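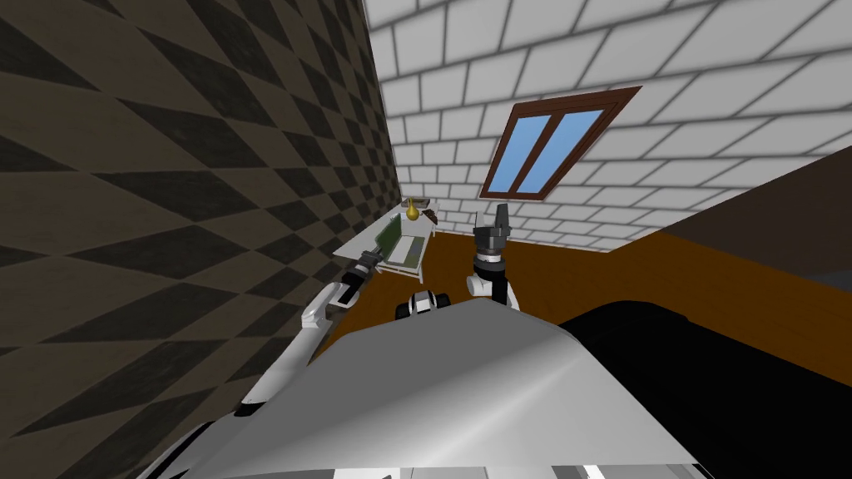
Two controllers, one simulated robot, and most of June gone. I'd promised Priya a verdict before the long weekend, and she was kind enough not to ask which one.

For anyone who skipped the last few posts: we're picking the arm controller for the two-armed bench robot, and the shortlist is down to Druselex and Kasprzak. Druselex is the one with the licence server and the glossy manual. Kasprzak is the one Wendell found, with documentation in a single text file that ends mid-sentence. I've been running both in Jarance, our simulator, where dropping things is free.

The test room is the same one I've used all year. Brick-pattern wall, wooden floor, a window looking out on a flat blue nothing, and a harlequin wall in brown and dark grey that Ignacio put in two winters ago to give the vision code something to chew on. It gives me something to chew on too, usually a headache. The little white table is down the far end with the green tray on it and the gold-yellow bottle behind. Left arm goes for the table. Right arm's whole job is to stay up out of the way with its fingers pointing at the ceiling, like a kid who knows the answer.

You'd think the left arm would be the interesting one. Both controllers reach the table fine. Druselex takes a slightly prissy route with the elbow tucked in, Kasprzak swings wider and gets there sooner, and over 60 reaches each I couldn't find a difference in where the gripper ended up that I'd be willing to argue about in a meeting.

The right arm is where it got silly. Under Druselex, parked means parked. Under Kasprzak, parked means the wrist hunts back and forth by an amount you can't see from the head camera but can absolutely see in the log, where it looks like a seismograph having a bad day. I spent an afternoon retuning gains. Then Esperanza wandered past, looked at my config and asked why one arm was updating at 1000 Hz and the other at 60. I'd pasted the display rate into the control rate. The wrist has been very well behaved ever since, and I have been asked to stop blaming Kasprzak in the group chat.

So, grippers. I had meant to leave the stock two-finger ones on and change one thing at a time like an adult, but Fares had already built the model for the Suketti fingers and it seemed rude not to. They're a bit longer, which is lovely for getting at the bottle over the tray and rotten for anything flat. The tray itself was hopeless. It scooted every time. I've gone back to the stock pair for now, and error 2103 (Druselex for "fingers not where I left them") has gone away with the Suketti set.

Where I've landed, grudgingly: Kasprzak for the bench, on the grounds that it's faster, it costs us nothing, and I can read the source when the text file gives out. Druselex has the better stop behaviour by a fair margin and I'll be stealing the idea. Priya wants to see the numbers with both arms moving before she signs anything, and she's right, so that's next. I still have to sort out the colour calibration on the head camera, and Wendell reckons the table friction has been wrong since he touched it in autumn, which would explain the tray.

Configs are in the usual folder. Please don't use the one called final.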